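Sorting and folding a backlog of clothes

A pile of clean clothes gets harder to deal with the longer it sits. Most of these tips came out of a winter of hand-me-downs and hall cupboard clear-outs, and they work just as well for an ordinary week's washing.

Before you fold anything

Clear a flat surface at hip height. A bed is too low for most people and you'll feel it in your back by the end. A table or a bench is better, with a towel over it if the top is rough.

Check that everything is fully dry. Waistbands, pocket linings and the cuffs of jumpers hold damp long after the rest feels fine, and one damp cuff will make a whole drawer smell musty. Anything doubtful goes back on the airer overnight.

Empty the pockets, do up zips and the top button of shirts, and turn everything the right way out. Do this for the whole pile first. Stopping halfway through a fold to dig out a tissue is slow.

Sort by shape, not by person

Put all the T-shirts together, then all the trousers, then the jumpers. Your hands get used to one fold and you go faster. Split the stacks by person at the end. Socks go in a basket and get paired last, sitting down.

Dark clothes are best sorted near a window. Navy and black look the same under a warm bulb, and so do two black tops in different sizes.

Picking up and shaking out

Lift each garment by the shoulders or the waistband and give it one firm shake before laying it down. Knits are the exception. Support a heavy jumper from underneath with your other hand and don't let it hang, or the shoulders will stretch. Smooth it flat, fold the sleeves in, then fold up from the hem in thirds.

Old clothes out of storage shed a lot of lint and dust. A disposable mask is worth wearing for this job if you're prone to sneezing, and tie long hair back.
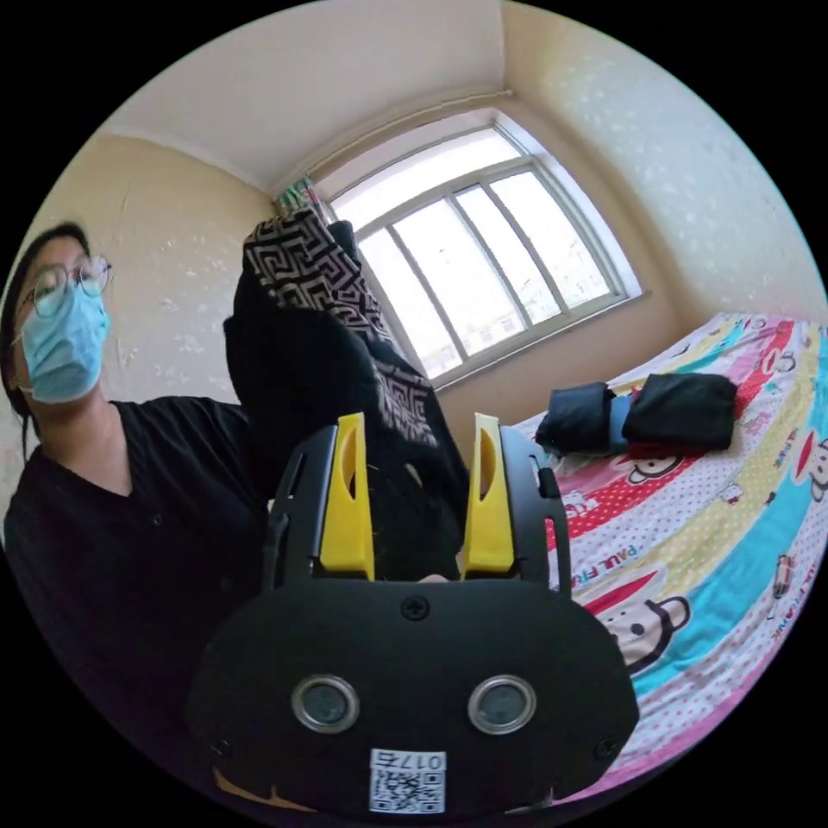 Keep a bag beside you for anything with a hole, a stain or a missing button. Don't stop to mend. The bag goes to the sewing box when the pile is done, and if it's still there in October, cut it up for rags.

Putting away

Stack jumpers no more than 42 cm high or the bottom ones crease. T-shirts can stand on edge in a drawer so you can see the colours. Leave a hand's width free at one end of each drawer.

Comments

Birdie Ferreira
I do the sock basket first, otherwise it never gets done. Agree about the bed being too low.

Harriet Boateng
Does the thirds fold work for hoodies? Mine end up very bulky at the neck.

Birdie Ferreira
Harriet, lay the hood flat down the back before you fold the sleeves in. Mine fit in the drawer fine that way.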